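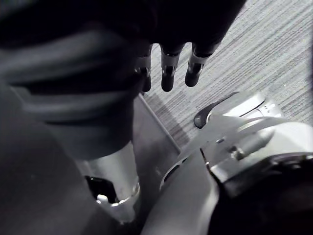
灰色地毯上方的近照：上方是三根黑色的手指，指尖上面各有一圈银色的关节环，右下是白色外壳的夹爪。

我想替“慢慢做”说几句话。

起因是上个月在共享工坊里跟 Lorenz Hollenstein 吵了一架（吵完还一起吃了面，不严重）。他觉得像我们这种下了班才来拧螺丝的人，做机械手纯属浪费时间，买一只现成的，接上线，当天晚上就能写程序了。我嘴上不服，回家路上越想越觉得他说得有道理，然后到家又翻出卡尺，把第二根手指的轴孔重新量了一遍。所以你看，我这个人是没救的。

先交代一下我们在做什么。项目叫 Brulier，名字是抽签抽出来的，没有任何含义，每次都有人问我是不是法语。目标很朴素：让一只手能把桌上的杯子、螺丝盒、毛巾拿起来，再放到该放的地方。从今年一月动手，到现在黑色这只手的手指已经是第四个版本了。前三版都在抽屉里躺着，第一版尤其丑，我舍不得扔。

Lorenz 的理由我得老老实实写出来，不然显得我欺负人。他说，难的部分在控制和感知，机械结构早就有人做好了，你花一个冬天去磨关节，磨出来的东西还不如人家流水线上随手拿的一只。他还给我算账：材料、打印失败的废件、买错的轴承，加起来早就过了 200 欧元，这还没算电机。账是对的，我没法反驳。光是买错的那一批轴承，我就错了 2 次，两次还是同一个尺寸，唉。

可是账里没有算的东西也很多啊！

比如说，我现在看到一个抓取失败，脑子里第一个反应跟一年前完全不一样。以前我会去改参数，改到半夜，改出一堆谁也看不懂的数字。现在我会先伸手去晃一晃关节。有一回程序怎么调都夹偏，我和 Lorenz 在代码里翻了整整一个晚上，最后发现是一颗紧定螺丝松了，指根有那么一点点旷量，用手一捏就能感觉到。如果这只手是买来的，外壳封得严严实实，我大概到现在还在怪标定。

再说指尖。我原来以为指尖就是个盖子，随便套一个就行。做了才知道，圆一点和扁一点，软一点和硬一点，拿毛巾的时候完全是两回事。硬的指尖会在布上打滑，软的又容易在桌面上蹭得发黏，最后用哪种，是我拿着毛巾试了一下午试出来的。这种知识写进说明书里大概只有一行字，读过去就忘了，自己试一遍能记好几年。

当然，我也得承认自己造东西有一种很糟糕的快感，会让人上瘾。你总觉得下一版会更好，于是永远停在下一版。我们工坊的项目板上有个叫 Hindden 的小车，底盘改了 17 稿，到现在还没有跑出过门口那道门槛。做它的人每次都说快了快了。我笑他的时候心里是虚的，因为我自己的手指也差点走上这条路。Lorenz 骂我骂得最有用的一次，就是逼着我在图纸上写下“冻结”两个字，从那以后不许再改指节长度。我当时很生气，后来每次想改都忍住了，进度忽然就快起来。

所以我现在的看法是：第一只手，自己做；第二只，随便你。第一只手是用来学的，它难看一点、笨一点都没关系，线从哪儿走，受力往哪儿去，装配的时候螺丝刀能不能伸进去，这些问题都得亲手撞一次墙。尤其是最后那个！我设计过一个特别漂亮的指根，所有零件都严丝合缝，装的时候才发现中间那颗螺丝没有任何工具够得着。屏幕上转来转去看了几十遍，就是没想到人的手也要占地方。

有人会说，那时间呢？大家都有工作，有的还有孩子，哪有这么多晚上。这个我没有漂亮的答案。我能做到的是每周固定去两个晚上，去了就只干一件小事：今天只走线，明天只换垫片。听上去很没出息，可是比起周末憋一个大通宵，出来的东西要好得多，至少不会在凌晨把正负极接反。（接反过。那块板子我也留着。）

还有一点是我私心里很在意的：修得了。我们这边有个修理小组叫 Susteo，修收音机、修吸尘器，什么都修。我把手带过去给他们看，一位老师傅没问它能抓多重，第一句话问的是这根轴坏了怎么换。我当场拆给他看，他点点头就去忙别的了。说实话我挺得意的。家里要是真有一天摆上会动的机器，我希望主人至少知道外壳怎么打开，知道哪颗螺丝该每个月紧一紧。

Lorenz 到今天也没有被我说服。他说等我做完第五版他再来收拾残局，我说没有第五版，图纸都冻结了。他看了我一眼，问那抽屉里新画的那张草图是什么。

那张是拇指的，拇指不算。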